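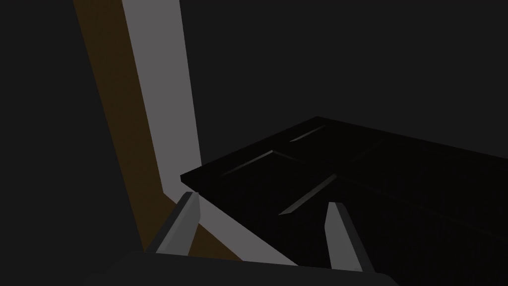 Simulated view from a robot's wrist, with the two gripper fingers in front of a dark paneled surface. Image: Neltix

Neltix Publishes Good-Practice Guide for Testing Household Robots in Simulation

Guide sets out how trials should be run, recorded and reported before a robot is tried on real doors and drawers

21 May 2024 – Neltix today released the first edition of its Good-Practice Guide for Simulated Manipulation Trials, a set of rules for teams that test robot arms on household tasks in computer simulation. The guide is free to download and may be used by any company, school or research group.

The guide covers tasks in which a robot arm with a gripper works on fixed furniture: opening and closing cabinet doors, pulling drawers, and reaching past door frames and panel edges. It was written by a working group with members from Neltix, the robot maker Zunley and the test laboratory Bokar, and was reviewed by engineers at Kulkarni, a supplier of kitchen furniture.

Work on the text began after the three organizations compared their own test reports and found that they could not be read side by side. One team counted a door as open at a hand's width, another only when it reached its stop. Two teams left out trials that had been restarted by an operator. None of the reports said which version of the simulator had been used.

"We all had good numbers and we could not compare any of them," said Deepika Devadiga, who chaired the working group. "Most of what is in the guide is simple. Write down what counts as success before you start. Keep every run. Say what you changed."

What the guide requires

The guide has 64 numbered clauses. Of these, the working group expects the following to have the most effect on daily work.

Success and failure must be defined in writing before the first trial. For a door or drawer, the definition must give the distance or angle to be reached and the time allowed.

Every trial that is started must be kept and reported, including those stopped by the operator or by a software fault. Stopped trials are listed separately with the reason.

Wrist camera views must be stored for each trial together with the joint positions and gripper commands. Views are to be stored as rendered. Brightening, cropping or recoloring is allowed in presentations, but the stored copy must stay unchanged.

Dark and low-contrast settings must be part of the test set. A team may not limit its trials to well-lit furniture with plain fronts. Fronts with recessed panels and beveled edges are named in the clause, as are views taken at a steep angle.

Contact between the gripper and any part of the furniture other than the intended grasp point must be logged, whether or not the task was completed.

Any report must say plainly that its results come from simulation. Pictures taken from a simulator must be labeled as such wherever they are published.

Results of the trial period

The working group tested a draft of the guide between March and the start of this month. The three organizations ran 3,553 simulated trials under the draft rules. In 1,461 of them the log showed at least one contact outside the intended grasp point. Under the reporting habits used before, many of those trials would have been entered as successes with no further note.

"A robot can get the drawer open and still scrape the frame on the way in," said Henk De Smet, test engineer at Bokar. "If the only question on the form is whether the drawer opened, you lose that. The customer will find it later on the real furniture."

The draft drew 103 written comments. The most common request was for a shorter logging form. The form has been cut from four pages to two, and the fields for software version and random seed are now filled in automatically where the simulator supports it. A proposal to set a minimum success rate was not taken up. The guide says how trials are to be reported and leaves pass marks to the buyer and the supplier.

Thirumalai Kartha of Zunley said the company will apply the guide to all new simulated tests from next month. "Our older results will stay on file as they are," he said. "We are not going to relabel them. If a customer needs those tests under the new rules, we will run them again."

Limits of the guide

The guide does not cover tests on physical robots, work near people, or mobile bases. It does not replace any safety standard or legal requirement, and following it does not amount to certification. A section on moving from simulation to hardware gives advice only and contains no numbered clauses.

Malathi Warrier, who edited the text, said a second part on physical trials is being planned. "The logging rules should carry over with few changes," she said. "The contact rules will need more work, as a real gripper does not report every touch the way a simulator does."

Availability

The guide, the two-page logging form and a sample report can be downloaded from the standards page of the Neltix website. Printed copies are available on request. Comments on the first edition may be sent in at any time and will be read before the next revision.

About Neltix

Neltix develops simulation software and test methods for robot arms used in homes and light industry.

Press contact

Tharun Rai, Neltix Press Office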